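Local news and visits

An afternoon with the Cliton arm

Members will remember that in the spring we were invited by Merike Lukoševičius to see the automation workshop at Saarela, and that for one reason and another the visit kept slipping. It went ahead in the end, and I was asked to write it up because I had complained the loudest beforehand. Readers who want a glowing account should ask Eifion Beddoe for his, which I am told runs to several pages.

The invitation promised "a live demonstration of desktop automation for schools, clubs and small workshops". I have been to a fair number of live demonstrations. At Colard, years ago, we stood behind a rope for most of a morning and watched a conveyor being mended. So I went along with modest hopes and a flask.

We were let in by Vilho Kettunen, who built most of what we saw, and who struck me as more cautious in his claims than the leaflet was. The leaflet says the Cliton arm "brings factory skills to the kitchen table". Mr Kettunen said it picks up bricks, sometimes. I warmed to him at once.

The talk came first. It lasted 55 minutes and covered the history of the project, from the first design (called Zorkton, since abandoned) to the present one, with a good deal about how the parts are printed and how long a printed part lasts before it cracks. I would have liked more on the cracking. Paavo Laaksonen asked how many hours an arm had run before something gave way, and was told that records had only been kept properly for the latest version. That is a fair reply as far as it goes, but it does leave a club like ours guessing.

Then the arm itself, at work among toy bricks on a table by the window.
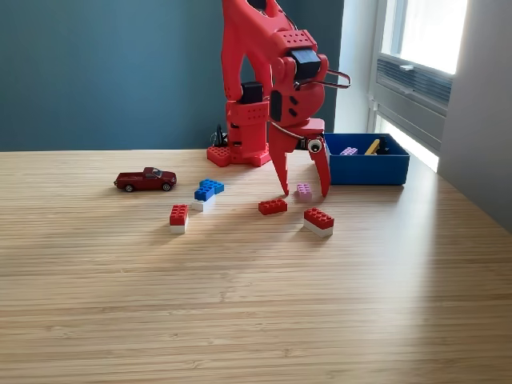
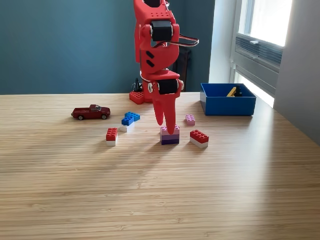
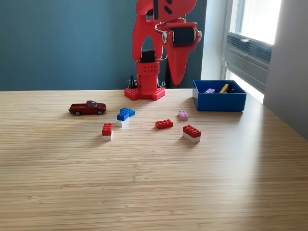 The red arm and its bricks, with the blue box at the back.

My own interest is in what a machine of this sort would be like to live with once the visitors have gone home, and on that I came away with more doubts than I brought. The software needs a fairly recent computer. The arm has to be set up afresh if it is shifted along the bench, and our bench gets shifted whenever the model railway people want the sockets. Then there is the matter of the parts. I was pleased to see the black servo motors sitting out in plain view in their red housings, where a person with ordinary eyesight could at least find them, and Mr Kettunen says the type can be bought from several suppliers. The printed pieces are another thing. We have no printer, and the one at the college is booked until October.

I was also unsure about the bricks. They make an agreeable show, and the small children in the party were delighted -- one of them had to be spoken to about reaching across. But a toy brick has flat sides and keeps its shape. I asked whether the arm could manage a bolt, or a washer, or a bit of soft cloth, these being the things that members lose on our own bench. The answer was that a bolt ought to be possible, a washer would be hard and cloth had not been tried. I should like to have seen the bolt.

The pickup truck caused some discussion of its own. Eifion wanted to know if the arm could lift it and was told that this was not part of the programme. He took that as a yes. I took it the other way, and we argued about it on the bus.

Somebody has given the gripper a googly eye, on the side by one of the fingers. Sointu Sjöberg thought it charming and said that it would help to draw younger members in. Perhaps it would. I found that I kept looking at the eye when I should have been looking at the tips of the fingers, and I do wonder if that happens to other people when they are thinking of parting with money. In fairness the eye costs next to nothing and can be peeled off.

On the money: the kit is offered to clubs at 2,000, with a further 200 a year for what the price list calls support. I asked what support consisted of. It consists of a telephone number and the right to download new versions of the program. The telephone is answered in the mornings. I asked if the kit could be had without the support and Ms Lukoševičius said she would find out, and wrote it down, so I have hopes of a reply.

There was a chance at the end for visitors to steer the arm themselves from a keyboard. We had nearly 3 minutes each. I did not distinguish myself. Paavo did rather better and has been mentioning it ever since. I will say that the controls were easier to follow than I had feared, with the keys marked in large letters, and that Mr Kettunen was patient with all of us, including those who pressed things before being asked to.

I was hoping to hear from a club that had used one through a whole winter, and this seems to me the one real gap in the afternoon. Two were said to have arms on order. An arm on order tells us very little. I have asked for the names of their secretaries, so that I can write to them next year and find out if it is still on the bench or has gone into a cupboard with the overhead projector.

My recommendation to the membership, for what it is worth, is to wait. Sointu disagrees and will be putting the case for buying at the October meeting, where she has been given the slot before tea. She has asked me to mention that she has a film of the demonstration and will be showing it. I have asked for equal time.

Our thanks go to Saarela for the welcome, and for the buns, about which I have no reservations. A scarf was left on the coat rail, dark green with a fringe, and Ms Lukoševičius is keeping it at the front desk. Anyone wishing to go on a second visit should give their name to Eifion, who is keeping a list, and should say if they need a seat near the front. The talk is given from the far end of the room and does not carry.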